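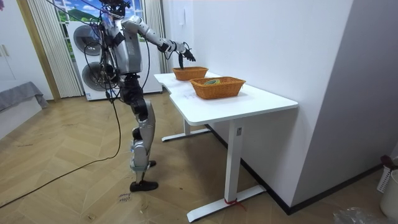 Sorting desk in the apartment room, August. Both baskets on the top, arm over the small one.

Notebook, Plokudden trial, entry by Jocelyn Ouellet

Started at 8:40. Sajib came in before me and had the controller already running. The task is the same as in the last entry: fruits go to one basket, office supplies to the other. We promised Flendale a plan for their returns room before the end of the month, and I want to write down also the part which is about their people, because in the meetings we speak mostly about the arm.

At Flendale the sorting is done by hand by the morning team. I spent two mornings with them in the returns room. They told me that the sorting itself does not make them tired. What makes them tired is the bending, and the small decisions when a thing has no clear place. One woman asked me three times who will decide if the robot puts a thing in the wrong basket. I did not have a good answer. I wrote her question on the first page of this notebook so that I see it every time.
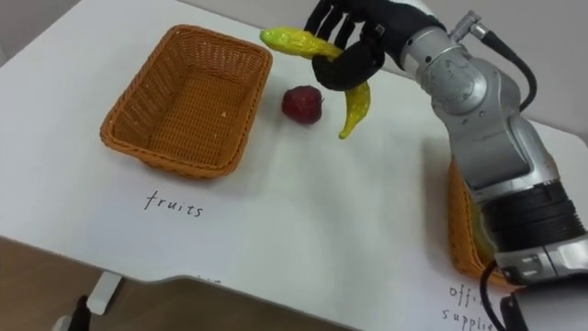 The words on the desk are written by hand, in pen. Sajib wants to change them for printed labels. I prefer to keep them as they are for now. At Flendale the team writes on everything, the shelves and the carts and also the doors, and when the place of a thing changes they just write a new word. If our system needs a printed label each time, then somebody has to go to the office and ask for it, and this is a new job that we gave them without telling them.

Setup numbers for today:
Run plan: 200 picks, in blocks
Log starts at entry 691
Pause between blocks: up to 19 minutes

The pause is too long. Sajib says that most of it is us, putting the things back on the desk and checking the log, and he is right. But in a real returns room this work also stays. Someone must bring the things and take the full basket away. In the plan from Morin this person is called "operator" and has one line in the table. I think it is the biggest part of the day for her. I asked Sajib to add this as a separate row, with the walking included. 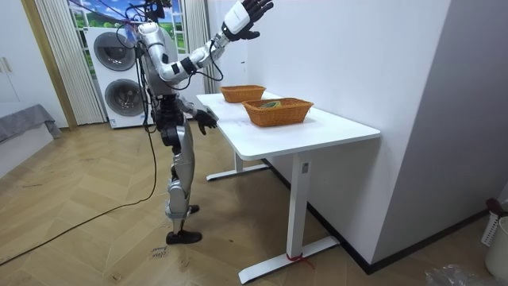
About the space. The desk is against the wall, so a person can come to it only from the free sides, and one of them is where the robot stands. At Flendale two people work across from each other at one table and they talk during all the shift. With our layout there is place for one person, and she would stand facing the wall. Sajib did not think about this before and me neither. He made a drawing with the table in the middle of the room. The cables then need another way, this we did not solve. The floor marks will have to be made again too.

Height of the desk: not changed today. Ask Darkeck if their team wants to set it themselves or if it must stay fixed for the program. I would like that they can change it. Some of them are much taller than others and they share the same table.
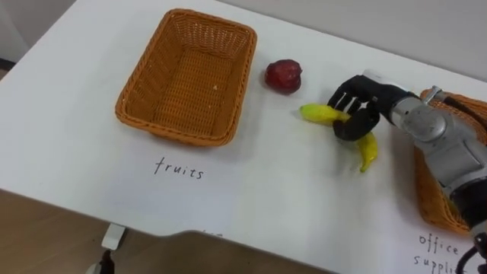
Lunch at 12:30, and we had a long discussion about training. Morin offers a half day for the whole team. Sajib finds it enough for starting and stopping. I find it not enough for the person who will have to say "this pick was wrong" and enter the correction. She should learn to read the log, and she should be paid for this as for a different task. I will write this to Flendale in my own name, so it does not look as a decision of all the group.

After lunch we looked at entry 173 from the older log, where the item class was left blank. The form does not permit "I don't know" as an answer. The people in the returns room have a shelf for exactly this. Sajib will add a third choice to the form.

To do:
Row for bringing and taking away, in the Morin table (Sajib)
Letter about training (me)
Question to Darkeck about desk height
New drawing with cable path
Ask the morning team if two of them can come here for one hour and tell us what they see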